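3.2 Tone of voice among service speakers in Neredholm

The second part of the study looked at how people in customer-facing work in Neredholm adjust their tone during short exchanges. Earlier accounts of the town's speech have dealt mostly with vowels and with a handful of local words, and have treated politeness as a fixed trait of the community. We wanted to see whether speakers shift between a formal and a familiar tone inside a single conversation, and what sets off the shift.

Recordings were made over one month at 5 sites, including the ferry office, the Gorngate covered market and two bakeries on the harbour road. Thirty-one speakers took part. All had lived in the area for most of their adult lives, and all gave written consent. After we removed exchanges that were too short to code or were masked by background noise, 284 remained. Each was transcribed and then coded for greeting form, use of first names, pitch range and the presence of joking or teasing remarks. Percy Tello coded the full set, and a second coder worked separately through a smaller portion. Disagreements were mostly over teasing, which is delivered in Neredholm with very little change in pitch and is easily heard as a plain statement.

Formal openings were the norm at the ferry office, even between people who plainly knew each other. A typical exchange began with a full greeting and the word "neighbour", then dropped to a much more relaxed tone once payment had been made. At the market the order was often reversed. Stallholders opened with a dry comment on the weather or on the customer's choice of fish, and became formal only when naming a price. Several speakers told us in follow-up interviews that it would be rude to joke while asking for money.

Sarcasm appeared in 26 exchanges, nearly all of them at the market. It was directed at absent parties, at the town council or at the speaker's own goods, and hardly ever at the customer. Older speakers used it more than younger ones, although the groups are too uneven for us to lean on this. The tag "so they say", which has been described as a marker of doubt, worked in our data mainly as a signal that the previous remark was meant lightly.

Two limits should be noted. The recordings were made in July, when visitors from outside the region are common, and some speakers may have favoured a more formal manner than they would in winter. We also have no evening data. Bakke and Hiltard, the two smaller settlements across the inlet, are said by Neredholm residents to be blunter in their speech — a claim we heard often but did not test. The analysis of pitch range in section 3.3 uses the same exchanges, with the ferry office treated as a separate group. 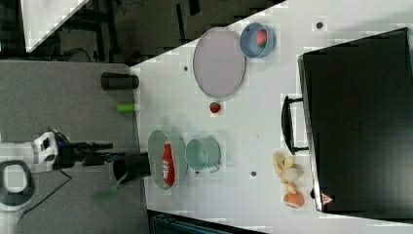 Figure 2. Robot arm and gripper at the table edge, with black and green objects.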